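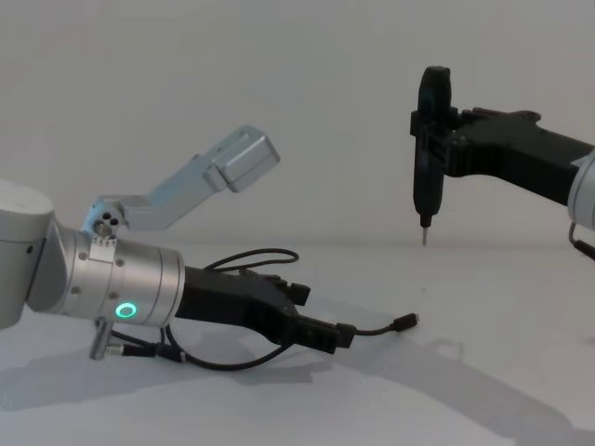 *Gripper arm on the left, driver arm on the right, on the white bench.*

**Review: the Clonico two-arm demonstration method, tried on our own bench**

14 March 2018

Clonico is a method for teaching two arms a shared job from a small set of human demonstrations. One arm holds a part and the other drives a screw into it. The Flullitik paper claims it needs far fewer demonstrations than training each arm separately, so we ran it for ourselves and this review covers what we got.

Setup took us 14 hours, most of it spent on calibration. The instructions are clear up to the point where the two arms have to share one set of coordinates, and then they stop. We ended up using the routine from our older Wannasri code, which did the job with small changes.

We recorded 60 demonstrations and trained 3 policies from them, each with a different random start. Over 636 trials the best policy was good at bringing the gripper and the driver towards each other and poor at the last few millimetres. Most failures were sideways misses at the screw head – the height was nearly always right. 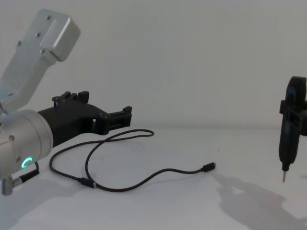

**Steltumham Robotics Department – Bench Notes**

Cables are a weak point of the method. The policy learns from camera views, and a black USB cable lying in a loop on a pale table is a strong feature to a network. When we moved the cable between trials, the gripper arm sometimes slowed or drifted. Clonico has a setting for masking parts of the view, but the mask is fixed and a cable is not. Shadows gave us less trouble than we expected.

The driver side is better. Holding the tool upright in a clamp means the policy only has to learn position, and training settled quickly. We would keep that part of the method even if we dropped the rest.

The code is tidy and the logs are easy to read. Replaying a failed trial takes one command, and we used it a lot. The plotting script is slow and ignores the units you set.

**Good:** short training runs, steady driver arm, useful replay.

**Less good:** thin calibration notes, fixed mask, weak final alignment.

Worth trying if you already have two arms working together. For a first two-arm project, sort out calibration before installing it. We plan to repeat the trials with a force reading added at the driver tip.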